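# The Long Life of a Maple Board

My grandmother kept her cutting board behind the bread box, standing on its edge, and if you put it back lying down you heard about it before supper. I was well into my thirties before I understood why she cared so much, and by then I had ruined 2 boards of my own, one by leaving it in a sink overnight and the other by running it through the dishwasher on the setting meant for roasting pans. It came out shaped like a potato chip. I kept it for a while under a houseplant.

So I was a little nervous, I'll admit, when I drove up the valley one morning in October to spend the day at Dernero, a small shop that glues, planes and finishes maple boards in what used to be a feed store. I had the feeling they would be able to tell. Liên Kim, who runs the place, shook my hand, poured me a coffee and asked what I cut on at home. I told her. She was very kind about it.

"Most people are hard on wood for a few years," she said. "Then they get one they like, and they calm down."

## A slow kind of lumber

Hard maple has been the favorite wood of American kitchens for so long that a lot of us picture it whenever somebody says cutting board, the way we picture yellow when somebody says pencil. It grows slowly in cold places, and it makes a dense, tight wood with pores so small that onion juice has a hard time finding its way in. It doesn't smell of much. It doesn't have a strong taste to pass along to your bread. It will take a knife edge all day long without dulling it the way glass does (please, if you own a glass cutting board, give it a second career as a trivet).

The lumber at Dernero comes from a mill owned by the Sotomayor family, an hour farther north, and it sits in the back room for 3 months before anyone touches it. Liên calls this letting it get used to us. Wood takes in moisture from the air and gives it back again, swelling and shrinking across the grain as it goes, and a board glued up from lumber that hasn't settled will do its settling later, on your counter, with a crack like a dropped plate.

I asked whether 3 months was really needed, and she took me over to a shelf by the window where she keeps the failures. There was one with a split you could have mailed a letter through. She'd made it in her first winter, in a hurry, for a cousin's wedding, and the cousin had very sweetly used it for a year before saying anything.

## Strips, and why they run the way they do

You could, in theory, make a board from one wide plank, and people used to. My grandmother's was made that way, I'm nearly sure. The trouble is that wide planks like to cup, and trees wide enough to give you a good one are a good deal harder to come by than they were in her day. Gluing up narrow strips spreads the pull of the grain in different directions, so that one piece's bad mood is held in check by its neighbors.

It also means somebody has to decide what goes next to what, and this was my favorite part of the whole day. Maple isn't all one color. The sapwood, out near the bark, is as pale as cream, and toward the heart it goes to tan and then to a brown that some buyers won't have at any price. A big kitchenware chain once sent back 200 of Liên's boards because the strips didn't match. She sold every one of them at the Trumetti street market before the leaves were down, and the people who bought them kept telling her how much they liked the stripes.

These days she mixes the shades on purpose. She lays the strips out on a bench, walks away, drinks some tea, comes back, and swaps two of them. Then she does it again. I watched for the better part of an hour and offered a few suggestions of my own, and one of them was even taken, though I noticed later on that it had been quietly put back.

## Oil, and the patience for it

If you take one thing home from this article, I hope it's a bottle of food-grade mineral oil. You can buy it at any drugstore for very little money. Pour more than you think you need, rub it in with an old T-shirt, leave it overnight, wipe off what's left in the morning, and do it again whenever the wood starts to look thirsty. Once a month is fine for most kitchens. Every couple of weeks is better in winter, when the furnace is going and everything in the house dries out, you included.

Please don't use olive oil. I know it's right there next to the stove, and I know it feels like the natural thing, but cooking oils go stale inside the wood and then your apples taste like an old cupboard. Liên finishes hers with a mix of mineral oil and beeswax from Nallard, a honey farm down the road, which gives a soft shine and a smell I wanted to take home in my coat pocket.
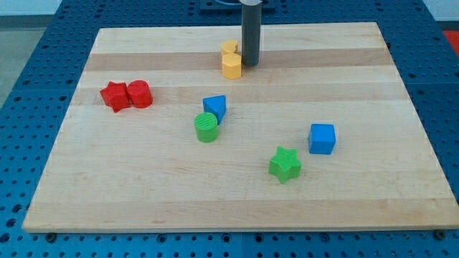 Washing is simpler than people fear. Hot water, a bit of dish soap, a quick scrub on both sides, and then up on its edge to dry, so that the air can reach both faces at once. That was my grandmother's whole secret, of course. A board dried flat stays damp underneath while the top goes dry, and the top shrinks, and the bottom doesn't, and pretty soon it rocks every time you chop a carrot. She never explained it to me in those words. She just said "on its edge!" from the other room.

Smells come out with half a lemon and a handful of coarse salt. Knife scars come out with sandpaper, and they come out so easily that I felt foolish for having lived with mine. Start with something fairly rough, finish with something fine, go along the grain, wipe off the dust, oil it well. People bring old boards to Dernero for this every fall, ahead of the holidays, and Liên does them for the price of a lunch. One man brings the same board every year and waits for it out in his truck.

I came home with a board, naturally, a heavy one with a dark stripe a little off the middle, and I've oiled it more than it needs. The bread box is long gone, but there's a gap between the toaster and the wall where it fits very well standing up, and my son has now been spoken to twice.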